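How to Open Small Packaged Items Without Breaking Them

By Laurențiu Sârbu

Many small things arrive closed in stiff clear plastic, and people often damage them in the first minute. I have opened many of these at my table, and I want to share the way which works for me.
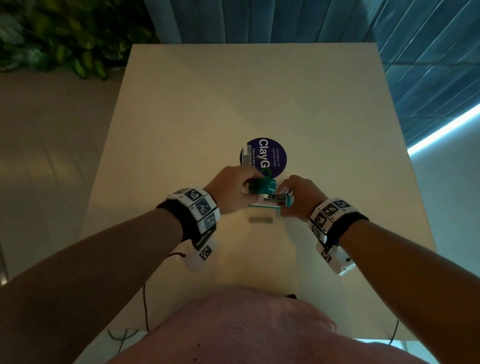

Before you start, clear a place on the table as wide as your two forearms. Small parts like to jump, and on a light tabletop it is easier to find them again. If you open things in the evening, put on the big lamp also.

What you need:
Your hands, with short nails if possible
Small scissors with round ends
A saucer or a jar lid for the loose parts

Step 1. Turn the item slowly and look for the weak place. Usually there is a corner where two layers of plastic are not fully joined. On the packets from Jekport I find it at the bottom, on the Hattori ones it is behind the paper card.

Step 2. Hold the item with one hand from above, fingers curled over it. This hand does not pull. It only keeps the thing quiet on the table.

Step 3. With the other hand pinch the plastic between thumb and first finger, and pull it away from you, low and slow. Stop after each 3 cm and look what is moving inside.

Step 4. If the plastic does not give up, make one short cut at the edge, not longer than 5 mm. Then go back to the fingers. I once cut the full side of a Rendmont box and went through the strap of the thing inside - it cost me almost a whole afternoon with glue.

Step 5. Put every loose piece on the saucer at once. Check the empty plastic against the light before you throw it away, small screws like to stay in the corners.

Wipe the table at the end with a damp cloth. Keep the card with the model number for a month or so, in case you must send the item back.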